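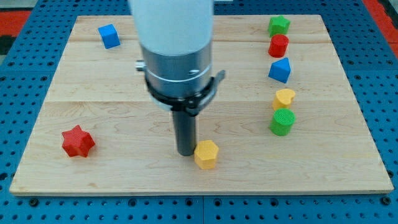

Weton Reading Room > Myth, Epic and Scripture > Flood stories: which translation, and does the boat matter?

ferrymans_change
Started this one because the last flood thread got locked at 70 replies, most of them about whether a certain poster had read the book. I have now read the book. It is the Zumen edition, the fat one with all the Mesopotamian flood material in one volume and the Greek and Hebrew versions at the back, and I have a complaint.

The introduction spends page after page telling us that the flood hero is a "figure of survival". Well, yes. He is the one who didn't drown. What I wanted was something on why the gods in the older versions are so bad at it. They get annoyed by noise, they try plague, they try famine, they try water, and when the smoke of the first sacrifice goes up they crowd round it like flies because they have been missing their dinners. It's the best simile in the whole tradition and the notes give it one line.

Anyone got an edition that does better by it?

saltmarsh
The flies are well covered in the old Qaisi paperback, if you can find one with its spine intact. Mine is held together by an elastic band and spite. The translation is stiffer but the commentary is by someone who plainly found the gods funny, and you don't get much of that.

I'd defend the Zumen introduction a bit though. It's written for students who have met Noah and nobody else. You have to start somewhere.

third_shelf_down
Can't agree about the Qaisi. The commentary is lively because it makes things up. There's a passage on the mother goddess and her lapis beads where the editor decides she is being sarcastic. On what evidence? She swears by the necklace that she won't forget these days. That's grief. If you read it as a joke you lose the only god in the poem who seems sorry.

saltmarsh
I don't think he says sarcastic. I think he says "bitter".

third_shelf_down
He says "with some irony". I have it open.

saltmarsh
Irony isn't sarcasm.

third_shelf_down
It's sarcasm with a degree.

ferrymans_change
Can we go back to the flies.

pelican_brief_case
Coming at this from the Ovid end. What always strikes me is how cheerful his flood is. Dolphins in the woods, knocking into the oak trees. Somebody's anchor catching in a vineyard. The wolf swimming among the sheep. The whole human race is gone and he's enjoying himself enormously. Even some ancient readers thought he should have been a touch more solemn about it.

Then Deucalion and Pyrrha step off their little boat and are told to throw their mother's bones over their shoulders, and she is horrified, and he works out it means stones. I love that she is the one with scruples and he is the one who's good at crosswords.

To answer the question, no, the Zumen doesn't help with any of this. Ovid gets a plain prose version with the dolphins intact and hardly a note.

third_shelf_down
Solemnity is overrated but I do find the Ovid cold. The Mesopotamian hero looks out of the hatch, feels the light on his face, sits down and weeps. I'd give you all the dolphins for that.

pelican_brief_case
You can't have the dolphins.

oxbow
Long-time reader, occasional nuisance. Has anyone used the Irkov verse translation? It came to me second-hand with a previous owner's pencil in it, and he got more and more furious as he went. By the time the birds are sent out he's just writing "NO" in the margin. I thought it was rather good. The dove and the swallow come back in short lines and then the raven gets a long one and doesn't return, so you feel it go.

He has written "raven = CROW??" next to that.

ferrymans_change
I'd buy the pencil edition.

oxbow
You'd have to prise it from me. Best marginal note is on the boat. The translator has rendered it as a cube and he has put "would not steer".

saltmarsh
It isn't supposed to steer! None of them are. That's what is so odd about the ark in every version, it has no rudder and no sail. You get in, the door is shut, and you are luggage.

third_shelf_down
For once I agree with saltmarsh. Though in the Gilgamesh version there is a boatman, and he is handed the palace and all its goods as payment for sealing the hatch. Presumably he realised at some point in the next few hours what the palace was going to be worth.

pelican_brief_case
Poor man. Does he survive?

third_shelf_down
Commentators differ. The Qaisi says he's on board. The Qaisi would.

saltmarsh
It says he is "probably" on board. You do this every time.

oxbow
My pencil man has "WHO CARES" there, for what it's worth.

ferrymans_change
I care. If he's outside sealing it, he's been paid in real estate and left on the dock. If he's inside, he has the worst job going, which is being a boatman on a thing that can't be steered. Either way he deserves more than the half sentence he gets in my edition, and I've just looked him up in the index and he isn't in it. The flies aren't either. "Survival, figure of" has 4 entries.

saltmarsh
Get the Qaisi.

third_shelf_down
Get the Irkov, and read the Qaisi in a library where you can put it back.

ferrymans_change
Ordered the Irkov. The seller describes the condition as "some water damage", so I have high hopes.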